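6 Simulated shelf run

6.1 Purpose

Complete this section before the arm is allowed to move under power near a real appliance. The shelf run uses the Pranduvley simulator to check reach, joint limits and gripper approach inside a refrigerator. It assumes that the arm has been assembled and wired as in sections 3 and 4, and that the joint offsets recorded in section 5 are to hand.

The run can be done on any computer in the workshop that has the simulator installed. The arm itself need not be connected. If it is connected, switch off the motor supply at the Durnumum board before starting. The logic supply may stay on.

CAUTION: The simulator and the live controller use the same command window. With the motor supply on, a move typed for the simulation can be carried out by the arm.

6.2 Loading the kitchen model

1. Start the simulator and open the folder named kitchen.

2. Load the arm file saved at the end of section 5. Do not load the default arm file. The default has zero offsets and will place the gripper to one side of the true position.

3. Load the refrigerator model. Both upper doors and the freezer drawer load closed.

4. Set the arm base on the floor in front of the refrigerator, facing it. Enter the base distance as 824 mm, measured from the front of the freezer drawer to the centre of the base.

5. Open both upper doors fully with the door sliders. Leave the freezer drawer closed. It shares floor space with the arm base.

6. Place the plate near the centre of the lower shelf, above the crisper drawer. Add the small objects from the Trerkonier set: one on the plate, one on the shelf to the left of it.

7. Save the layout under a new name.

Note: Objects dropped from too high will bounce and may roll off the shelf. Place each one with its lowest point no more than 4 mm above the surface, then press Settle.

6.3 Moving to the hover position

The hover position is the last stop before any contact. The gripper is held above the plate with the wrist turned sideways, so that the hand enters the compartment from the right and stays below the glass shelf.

1. Set the speed limit to 25 per cent.

2. Send the arm to Home and wait for the status line to read Idle.

3. Raise the upper link until the wrist is level with the gap between the glass shelf and the lower shelf. Keep the wrist outside the compartment.

4. Turn the wrist so that the hand points to the left.

5. Move the wrist forward in short steps until the hand is over the plate. Check the clearance readout after each step.

6. Stop when the gripper is above the plate. Do not lower it at this stage.

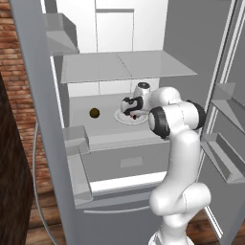
Figure 6-1. Hover position over the plate, both refrigerator doors open.

Compare the view on screen with Figure 6-1. The elbow should bend outward to the right. If it bends to the left, the solver has picked the other solution. Return to Home, select Elbow Right in the arm menu and repeat from step 3. Do not try to swing the elbow across with the hand inside the compartment.

Check the wrist from at least one more viewpoint, preferably from above with the glass shelf hidden. The front view gives a poor idea of depth, and a wrist that looks clear of the right door may be touching one of its bins.

6.4 Contact check

1. Turn on Show Contacts. Contact points are marked on the model and listed in the side panel.

2. Confirm that the list holds no entry for the glass shelf, the door bins or the crisper drawer. The objects will be listed against the surfaces they rest on. These entries are normal.

3. Run the approach again from Home to hover using Replay. A contact that occurs only during the move will not show in the hover position, so read the full list when the replay ends.

4. Note the joint angles at hover in the table at the back of this guide.

If the status line shows code 314, a joint has come within its soft limit during the replay. Move the base closer by a small amount, save the layout and start again from 6.3. Do not widen the soft limits to clear the code – they protect the cable loop at the elbow.

If the hand strikes the glass shelf, the wrist was raised too far in step 3 of 6.3. If it strikes the right door, check that the door slider is at the end of its travel.

6.5 Known differences from the real arm

The simulated links are rigid. The real arm sags at full reach, more so with the Purves gripper fitted, and the hand will sit lower than the model predicts. Allow for this when setting the hover height in section 7.

The model has no cable drag. A wrist turn that is smooth on screen may be slow or uneven on the bench if the loom is tied too tightly.

Door seals and hinges are simplified. Real doors may drift after opening and should be wedged before the first powered approach.

6.6 Saving the run

Save the layout, the replay file and the contact list in the same folder. Section 7 loads all three. On a shared machine, copy the folder to removable storage as well, as the kitchen folder is cleared when the simulator is updated.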